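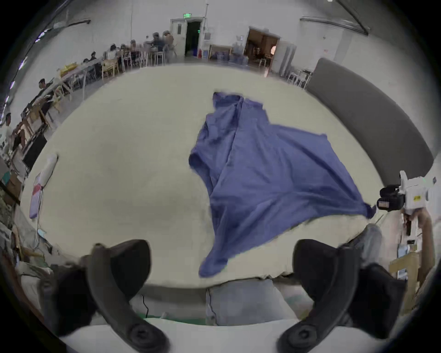
Landham Tidum Cargo Drawer for Midsize SUVs and Wagons

May 13, 2024
By Joelle Karam

If you have ever stood behind your car in the rain, moving a cooler, a stroller and three bags of groceries just to get at the jumper cables underneath, then you already know why we wanted to build the Tidum. We spent a good long while on it at our shop in Aststead, longer than we had planned to (my husband still teases me about the first one, which took up half our garage for a winter), and we are very happy to finally have it on the shelf.

The Tidum is a single full-width drawer that sits on the floor of your cargo area, with a flat carpeted deck on top. You slide the drawer out for the things you need now and then, and you load your everyday stuff on the deck just as you always have. The rear seats still fold, the hatch still closes, and in most vehicles you can still lift the floor panel to reach the spare once the deck is unlatched.

The drawer rides on steel rollers and is rated for 333 pounds, spread evenly. It locks fully closed and fully open, so it won't roll back at you when you're parked on a hill, and the handle is big enough to work with winter gloves on. We made the handle bigger twice. The first two versions looked nicer, I'll admit, but my knuckles didn't care for them.

The frame is powder-coated aluminum and bolts to the factory tie-down points, so there is no drilling. Plan on an afternoon for the install if you like to take your time and stop for coffee - our own crew can do one in 30 minutes, but they've had plenty of practice. A second pair of hands is a real help when you set the frame down over the bolts. You will need a socket set and a tape measure, and all the hardware comes in the box, along with spare washers for the ones that roll under the driveway gate.

The deck carpet comes from Hứa, a small mill we have bought from since our floor mat days. It's a dense, short pile in charcoal or sand, and it vacuums up well, dog hair included. If you carry muddy boots or plants, I'd suggest adding the rubber deck mat, which has a raised lip all the way around and lifts out for a quick hose-down.
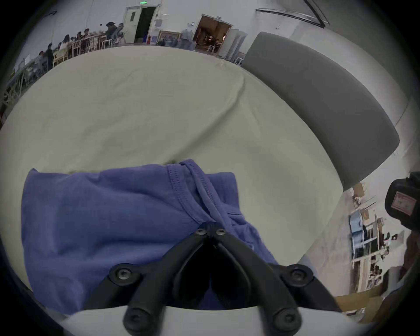

Blue knit on a pale table covering.

Inside the drawer you get 2 removable dividers that slot in wherever you like them. I keep mine set up with a narrow bay for the tow strap and tire gauge, and a wide one for blankets and a change of clothes, and I haven't moved them in ages. There is also a felt liner on the drawer floor to keep the rattles down. Tools will still clink a little on a gravel road if you leave them loose, so do roll them up in something soft.

Please check the fit chart before you order, especially if your car has a third row, a factory subwoofer or the sliding cargo floor. Measure between the wheel wells at the narrowest spot and send us the number if you're unsure - we would much sooner answer an email than ship you something that won't go in.

Price: $1,258, dividers and felt liner included
Deck colors: charcoal, sand
Optional: rubber deck mat, extra dividers, LED strip for the drawer
Made in: Aststead

We are building the next batch through the end of May, and orders ship in the sequence they come in. Pickup at the shop is welcome too, and if you call ahead we'll help you load it.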